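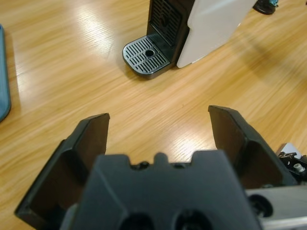
Slide 1 - Wood and light (start at 10 past, wait for the late ones)

Good evening, and thank you to Catrin Trevor for the invitation. Leave the slide up while people sit down. Ask them: where does your eye go first on this wood? Most will say the shine. Let them say it before I do.

Points to make:
The grain is fine and close, tan and a darker amber, and it runs on the diagonal.
The glare lies over it in a wide pale band. In the brightest places the grain is nearly gone to white.
So a glossy finish gives depth to the colour, but it also takes the pattern away from you at certain angles. Walk to the side of the room and show with the sample board.

Slide 2 - What is a finish for?

Speak slowly here, I always hurry this part. A finish protects the wood and it changes how we see it. These are two different jobs and people mix them. My first teacher, Efthymia Christodoulou, kept a small table in her workshop with the date 1795 cut under the top. She never made it shiny. She said she wanted to read it, like a page. (Pause. Drink water.)

Slide 3 - The three boards

Pass them round, starting from the left side. Board A is oiled, board B is waxed, board C has 12 thin coats of varnish, rubbed between coats. Please ask people to hold them by the edges. Under the lamp, C looks the richest. Near the window it can look like plastic - I should say this kindly, as somebody here surely has such a table at home.

Slide 4 - Choosing for your own room

Look at where the window is before you choose. Low sun across a glossy top is tiring if you read or eat there.
Try the finish on the underside first, and look at it in the morning and again with the lamps on.
For an old glossy top, a very fine pad (I use 500 grit, with a little soap and water) will make the shine softer. Go with the grain, always. Thin veneer - do not try it, ask a restorer.

Questions, roughly 20 minutes. If someone asks about heat marks, say that this is for the Tuesday class. Collect all three boards before people leave.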